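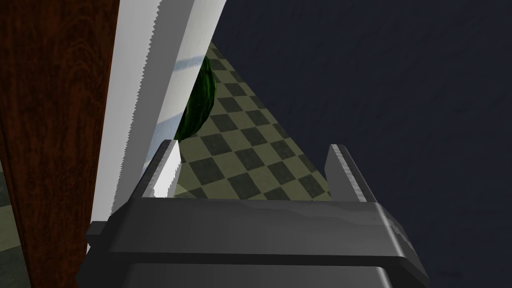
Soledad Ledesma swears you can bring a dull bread knife back with the bottom of a coffee mug, and she wrote in to say I was wrong to leave it out of the last knife page. Ten strokes on the unglazed ring, she says, and it goes through a crust like new.

I tried it. I don't buy it, at least for anything with teeth. The ring on a mug is a passable emergency hone for a plain edge, say a paring knife when you're stuck in a rental with nothing else. On a serrated edge it only touches the tips, and the tips are what you'd like to keep. My old Gotley tore a loaf a bit worse after the mug than before. If hers got better, I'd guess it had a rolled edge or some burrs on it, and the mug knocked them off.

Some other serrated knife advice that keeps coming around:

Cutting through folded foil. Same story as the mug. It may clean off a little gunk. It won't sharpen anything, and you've used up the foil.

Pull-through sharpeners. Read the fine print on the box. The Rillberg one says "all knives" on the front and "not for serrated blades" on the back, in type I needed my glasses for. Use it on the plain ones if you must. I wouldn't on a good one.

Tapered rods. These work, but slowly. Find the beveled side of the blade (most bread knives have only one), lay the rod in each scallop at the angle that's already there, and push toward the spine a few times. Then one light pass along the flat side to take off the burr. On very fine teeth the rod won't fit the gaps and you may as well stop. A small triangular file gets recommended for those. I've ruined one knife that way and won't try it on a second.

Mailing it out. Dudton charges $22 a knife before shipping. My current bread knife cost less than that. Do the math before you pack the box.

Never putting it in the dishwasher. This one I agree with. The heat is hard on the handle, and the edge bangs into everything in the rack. Wash it, dry it, put it away.

Glass boards. Whoever sells these doesn't cook. Wood or soft plastic, and a Painemal end-grain board if somebody else is paying.

As for grit, people argue over 722 kinds of paper and paste. For touching up the flat side I use 1000 and leave it there. A finish you can shave with does nothing for sourdough.

And before you sharpen at all, look at the loaf. Bread that's still warm will mash under any knife - let it cool all the way, then judge. Long strokes, hardly any pressure. If it still tears after that, get the rod out or buy a new knife.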